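# Can a robot arm make your toast?

People have been promising us robot helpers for a very long time. Your grandparents probably read about them in a comic. So when somebody says, "We built a robot arm in a shed and it can work a toaster," it's fair to ask a few hard questions before you clap.

Our arm is called Grecu. It lives in a shared workshop called Beltden, where people pay a bit each month to use the tools and the benches. Grecu is yellow, mostly because Xolani Khumalo had a lot of yellow plastic left over from a kite project and didn't want to waste it.

Let's start with what an arm like this is made of.

## Bones, muscles and nerves

You move your arm with muscles. They pull on your bones, and your bones swing at the joints. Your brain sends the orders down your nerves.

A robot arm has to do the same jobs with different bits. Its bones are plastic brackets held together with screws. Its muscles are **servo motors**. A servo is a small motor that can be told to turn to a certain angle and stay there. Tell it "a quarter turn" and it should go a quarter turn. (It should. Cheap ones wobble.) Its nerves are wires, and there are always more wires than you expected.

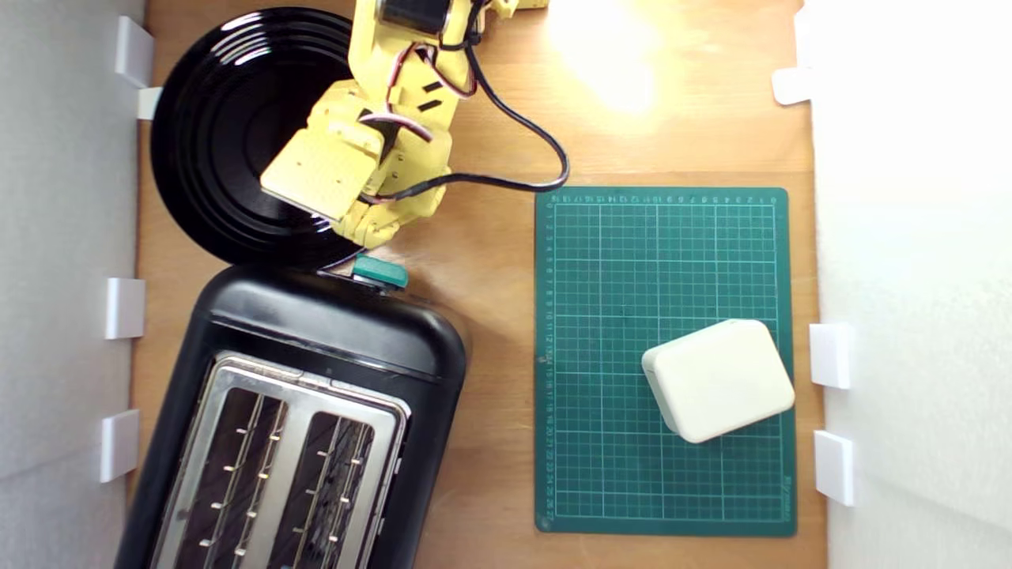
Now for the brain, and this is where I get fussy. Grecu doesn't have one. It has a computer running a program we call Wurkilex, and all Wurkilex does is send numbers to the motors. Turn this joint a little, turn that joint a bit more, wait, close the fingers. If you hear someone say that a robot "wants" to make toast, they're telling you a story. Grecu doesn't know what toast is. It has never been hungry.

## Why a toaster is a tricky thing

Pushing down a toaster lever is easy for you. You've probably done it half asleep. Think about everything your body sorts out, though:

- You can tell where the lever is, even if someone has moved the toaster.
- You can feel how hard to push.
- You notice if the whole toaster starts to slide, and you put your other hand on it.
- You let go once it clicks.

Grecu has no skin, so it can't feel a click. It has no second hand to steady things with. If the toaster gets bumped sideways by the width of your finger, a list of numbers that was right this morning is wrong this afternoon, and the arm will push down very firmly on nothing.

That last part has happened. We kept score one evening in January. Out of 11 tries at pressing the lever, Grecu managed 4. Xolani was delighted. I said that if my little brother only got the toast down 4 times out of 11, we'd all be eating cereal.

## "But I saw a video where it worked!"

Me too. Before we built ours, we watched a video of an arm called the Manovier, and it was wonderful. It picked things up and put them down without a single mistake.

Then we looked more closely. The video was 2 minutes long and it had been cut in lots of places. Each time the arm finished one job, the picture jumped and it was suddenly starting the next. What happened in between? We don't know. Maybe nothing. Maybe somebody spent an hour picking bread up off the floor.

When you watch a robot video, try asking:

1. Is it sped up? Look at people, clocks or curtains in the background.
2. Does it run all the way through, or does it jump?
3. How many times did they try before they filmed this one?
4. Is a person steering the robot from somewhere you can't see?

None of these make a robot bad. A robot steered by a person can still be clever and useful. You just ought to know which kind you're looking at.

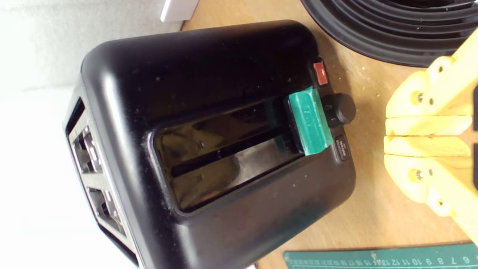
## Fingers that don't bend

Your hand can do a great many different grips. You can pinch a pea, carry a bucket and hold a wet bar of soap (for a while, anyway). A simple gripper has two fingers that open and close, and it has to manage everything with that.

You can try this yourself. Use your thumb and one finger, and keep them both perfectly straight. Now pick up a pencil. Not too bad. Try a slice of bread without squashing it, then try a coin lying flat on a table. For a real challenge, ask a friend to tell you where to move while you keep your eyes shut. "Left a bit. Down. No, MY left."

You'll soon feel sorry for Grecu, even though there's nobody in there to feel sorry for.

## So is it any use?

For making breakfast, no. The build took us around 60 hours, and a person can put bread in a toaster before the arm has finished its first move. Anyone who tells you their workshop arm saves them time in the kitchen should be asked to prove it, with a stopwatch.

For learning, I'll admit it's pretty good. I didn't really understand what an angle was for until I got one wrong and the arm swung off in a silly direction. Xolani learned to tighten his screws properly. We both learned to write things down, including the tries that went badly - especially those.

If you'd like to build an arm, start with one joint and one motor, and ask an adult to help with the power supply. **Leave real toasters out of it.** They get hot and they plug into the wall, and poking anything into the slots is dangerous for people as well as robots. A cardboard box with a paper lever will teach you just as much about aiming.

Keep a notebook beside you and make two columns, one for "worked" and one for "didn't". Fill in both. Xolani still thinks we'll get to 11 out of 11 by winter. I've told him I'll believe it when I see the notebook.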